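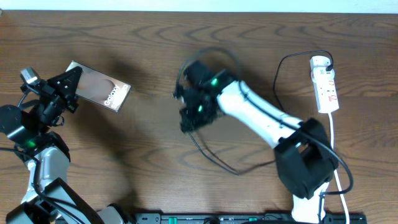 Wultton Oral History Group is looking for people to take part, and for one paid part-time transcriber. Details for both on this page, please read to the end before writing in.

PARTICIPANTS WANTED
Did you, a parent or a grandparent work at the Wesgate cannery? It opened in 1937, closed in 2000. We want to hear from packers, drivers, office staff, canteen, the families who rented on Cooper Row. Also anyone whose family came over from Bragança to work the season and stayed. Portuguese speakers very welcome, Érica Rocha will do those interviews herself.

What it involves: one conversation, at your home or ours, up to an hour and a half. You pick the topics. You can stop whenever. Recording is audio only. You get a copy, and 3 weeks to tell us if there's anything you want taken out.

Old pay slips, photos, letters, union cards - bring them along, we copy them and hand them straight back the same day. Nothing gets kept without your signature.

No payment for interviews, sorry, but we cover bus fare and parking. Lunch if you come in the morning.

Please dont worry if you "only" worked one summer. Those are some of the best ones we have.

PAID ROLE: TRANSCRIBER
Part time, 7 hours a week, from home or at our table, up to you. Starts as soon as we find the right person, runs through October. Possible extension if the second grant comes in, can't promise.

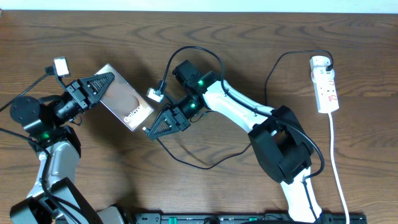 Phone box held up over the table.

You'll be typing up interviews from audio, word for word, ums included. Checking place names against the street directory. Flagging anything that sounds private so Catríona Hegarty can go back to the speaker. Some of the older tapes are rough, trains going past, a dog, two people talking at once.

Need:
Fast accurate typing
Good ear for local accents
Own computer and headphones
OK with signing a confidentiality form

Nice to have: reading knowledge of Portuguese. Any experience with Hunura, the transcription software we use, though it takes an afternoon to learn. No degree needed. Students fine, retired people fine.

Pay is hourly, paid monthly, rate sent with the application form. We do a short paid trial first, one ten minute clip.

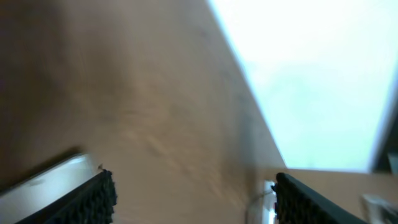 I did the transcribing last year and the hours really are flexible, I mostly worked after the kids were in bed. Do ask for the canteen tapes, they're slow going but you'll laugh. - Bríd Breathnach

HOW TO APPLY / SIGN UP
Transcriber: one page about you, plus the name of someone we can call. No cover letter neccessary. Send to Éabha Tully at the Wultton office or drop it through the door on Mill Street, side entrance.
Participants: just call or stop in. Leave your name, which years, which part of the cannery. Ruairí Conneely calls everyone back, give him a few days.

Posted 21 May 2026. Open till filled.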